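Home | News | Reissues | Labels | Archive | Contact

Filed under: Vinyl, 7-inch, Reissues

Brikwood to Reissue Two Meltach Singles

August 22, 2024

Brikwood will reissue the first two singles by Meltach in November, both on 7-inch vinyl at 45 rpm. The pressing is limited to 600 copies, split evenly at 300 per title. Both records have been out of print since their original run on the Brarnach label and carry new catalog numbers in the Brikwood singles series.

The lacquers were cut from the original quarter-inch mono masters, which were stored with the Brarnach papers. Ruba Haddad handled the transfer and the cut. The tapes were baked for 8 hours before playback. No noise reduction was used, and the only level change is a small lift on the B-side of the second single, where the original pressing ran quieter than its A-side. 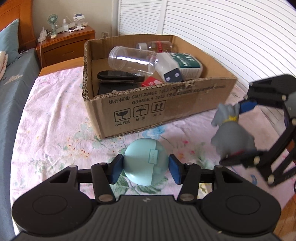 Kirsten Kjærgaard said the earlier compilation had used a stereo remix of the debut A-side with the organ pushed too far forward, and that the mono single mix had never been available in any other form. She added that the fade on the single runs longer than on the compilation, with one more pass through the chorus.

The second single is a cover of a song by the Brynjólfsdóttir sisters, backed with an instrumental credited to the full band. The writing credit on the B-side, misprinted on the first labels, has been corrected for the reissue. Run-out etchings will follow the originals, with a small "R" added to tell the two pressings apart.

Both titles use a large center hole and come in plain company sleeves. A test pressing has been approved. Orders are limited to one copy of each title per customer, and 381 of the 600 copies are reserved for record stores. The remainder will be sold by mail order direct from the label. No digital release is planned.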